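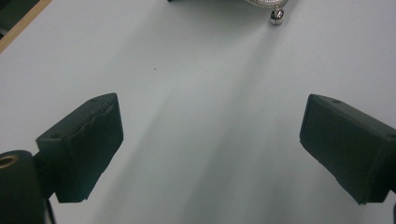
Elínborg Bundgaard asks why the Gravach Table Surfaces collection files white and grey tops under a single heading when every catalogue she has used keeps them apart. The two were separate in version 1. Under office lighting the same top was entered as white by one recorder and as grey by another, and the disagreement was too frequent for either heading to be relied upon. Version 2 therefore uses "pale neutral" for both, and keeps the recorder's own wording in the notes field.

Gravach Table Surfaces, version 2
Data card

Summary

The collection describes the working surfaces of tables in shared rooms: meeting rooms, craft rooms, canteens and reading areas. It contains 1,209 records covering 72 tables. A record concerns the top of one table on one occasion. It gives the colour group, the finish, the condition of the surface and the state in which the table was left by its users. Legs, frames and chairs are not covered.

Fields

table_id: a number assigned at first entry and never reused.
room: the room code, without the name of the building.
colour_group: pale neutral, dark neutral, wood tone, or other.
finish: matte, satin or gloss.
condition: sound, marked, worn or damaged.
state: clear, in use, partly cleared or not cleared.
notes: free text, in the language of the recorder. May be blank.

A smooth, pale grey-white top with a matte surface is entered as colour_group "pale neutral" and finish "matte". Faint pale streaks of light across such a top are treated as lighting and have no bearing on the finish. Gloss is entered only where the outline of a lamp or window can be made out in the surface.

Material is not recorded. Recorders were unable to distinguish reliably between painted, coated and solid tops, and the field was withdrawn.

How the records were made

Recorders worked from a printed sheet prepared by Parkell and entered their results in Bustik. Each room was visited at the close of its booked hours. Thirty records were made a second time by a different recorder, and both entries have been kept. They share a table_id and carry the letters a and b.

Known limitations

Pale neutral tops are over-represented, as two of the larger sites had bought the same furniture throughout. "Worn" and "marked" were applied unevenly before the guidance sheet was revised, and users comparing condition over time should treat the earlier records with care. Tables with a cloth or a fixed cover were left out altogether.

The room codes from the Gunnlaugsson site contain a trailing space in some rows. It should be removed before sorting.

Changes

Version 2, issued 12th August: white and grey merged; material withdrawn; notes field opened to all languages.

Corrections

Corrections should quote the table_id and the field concerned. Those received before the end of September will be considered for the next version.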